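Illwood Household Notes

Matching lids to containers, and keeping them that way

The food container shelf is the item we get the most mail on after the spring issue, so it has the main slot this time. The method below takes one evening. It works for a single cupboard in an apartment, and it works for the shared kitchen on Lukumay Street, where the shelf had not been sorted since November.

1. Clear one flat surface and bring everything to it

Empty the cupboard completely, including whatever has slid behind the mixing bowls. Check the dishwasher, the refrigerator and any lunch bags by the door. Put an open wire basket at the back of the surface for the pieces that are finished with, and work in front of it. Start with the lids that have clips or tabs. A round lid and a rectangular container can sit side by side for years without belonging to each other, so sort by shape first and by size second.
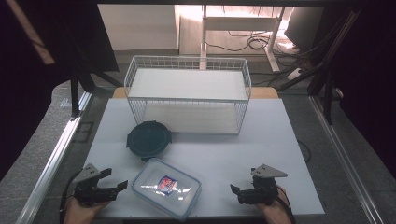
2. Test every lid on its own base

Press the lid down all the way around, then lift the container by the lid over the sink. If it lets go, try once more with the rim wiped clean. Dried sauce in the groove is a common cause of a poor fit. A lid that rocks on a flat counter has usually warped and will not improve.

Round lids need a closer look than rectangular ones. Run a finger along the inside of the rim and feel for nicks. Tilt the lid toward a lamp and look over the flat face and the raised ring for fine cracks. Teal and other deep colors hide tomato stains well, but they don't hide cracks once the light catches the surface. 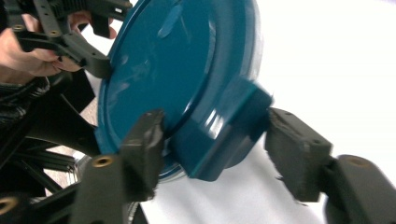

Should lids be stored on the containers or separately?
Store them on, if the shelf has the height for it. Stacking bases and filing lids upright saves space, but the pairs drift apart again within a few weeks in most kitchens. If space is short, keep only the everyday sizes closed and nest the others.

3. Decide how many to keep

The Lukumay Street kitchen started with 14 lids and 13 bases, and several of those did not match. Each household will land on its own number. Keep what you fill in a normal week, plus two spare for leftovers. Bases without a lid can go to the workbench for screws or to the windowsill for seedlings. Lids without a base go in the recycling if your local program takes them – check the mark underneath.

4. Put the clear ones in front

A clear bowl with a colored lid is the easiest kind to live with. The contents show from the side and the lid can be spotted from across the room. Set these at eye level and leave the opaque tubs for the lower shelf.

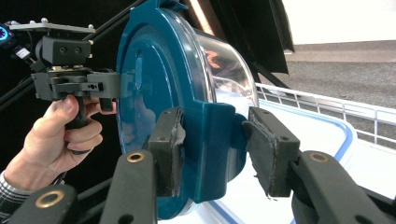

By the Illwood Household Notes desk
Wednesday, April 29, 2026

Two follow-ups to the last issue. The Otari shelf liner comes in a 65-inch roll, long enough for a standard double cupboard with a little left over. Cut it with the paper backing still on. The Heto drawer dividers are back at the swap table, and the short ones go quickly.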